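## 4. Recording your first batch (key hanging)

By now you've been through the arm check in section 3, so I'm going to assume both grippers open and close when you squeeze the handles. If one of them lags, go back. I once recorded most of an afternoon with a laggy left side and had to bin the lot!

Key hanging is the task I start everybody on. It's fiddly but short, and you can reset it by hand in a few seconds.

1. Open Hustia on the recording laptop and pick **New batch**. Give it the task name and your initials (mine are full of "keys_test_final2", please do better).
2. Bring both arms to the ready pose, fingers up, a little below the wall hooks.
3. Look at the preview from the head camera. You want every hook in view, plus both grippers.
4. Press the left pedal to start. Wait for the beep, then move.
5. Lift the keys off by the ring, move them to another hook, let go, and back the gripper away slowly.
6. Press the left pedal again to stop, then mark the take **keep** or **toss**.

**Note:** Keep your misses too, as long as you recover. Zawadi Nyamweya went through our January takes and found the policy had no clue what to do after a bad grab, as we'd been tossing every one of them. So if you fumble the ring and then get it, that's a keep.

**Caution:** Don't let the fingertips press into the wall. The arms will happily keep pushing, and the wrist is what suffers. If you feel the handle go stiff, stop and back off.

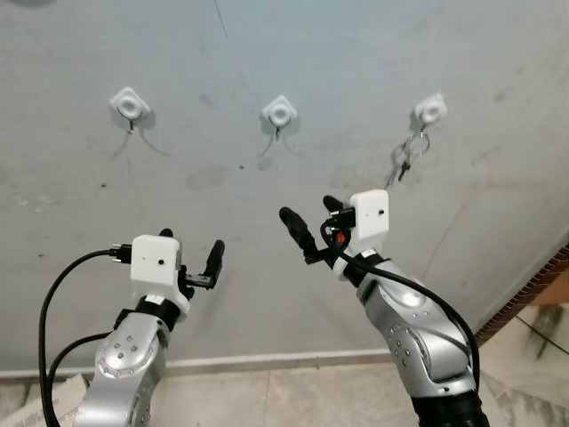

Change the starting hook between takes, and swap which arm does the work every so often. I'm right-handed and my first 81 takes were nearly all right arm, whoops. Fathima Wijesinghe caught it when she plotted them.

Watch the cables as well. They need enough slack for the wrist to turn all the way, and after a long session they like to creep.

7. When you're done, hit **Close batch** and leave the laptop open until the upload bar clears. Closing the lid early leaves you with 2 half-files and a grumpy error 514. If you get that one, choose **Resume upload** and it picks up where it left off.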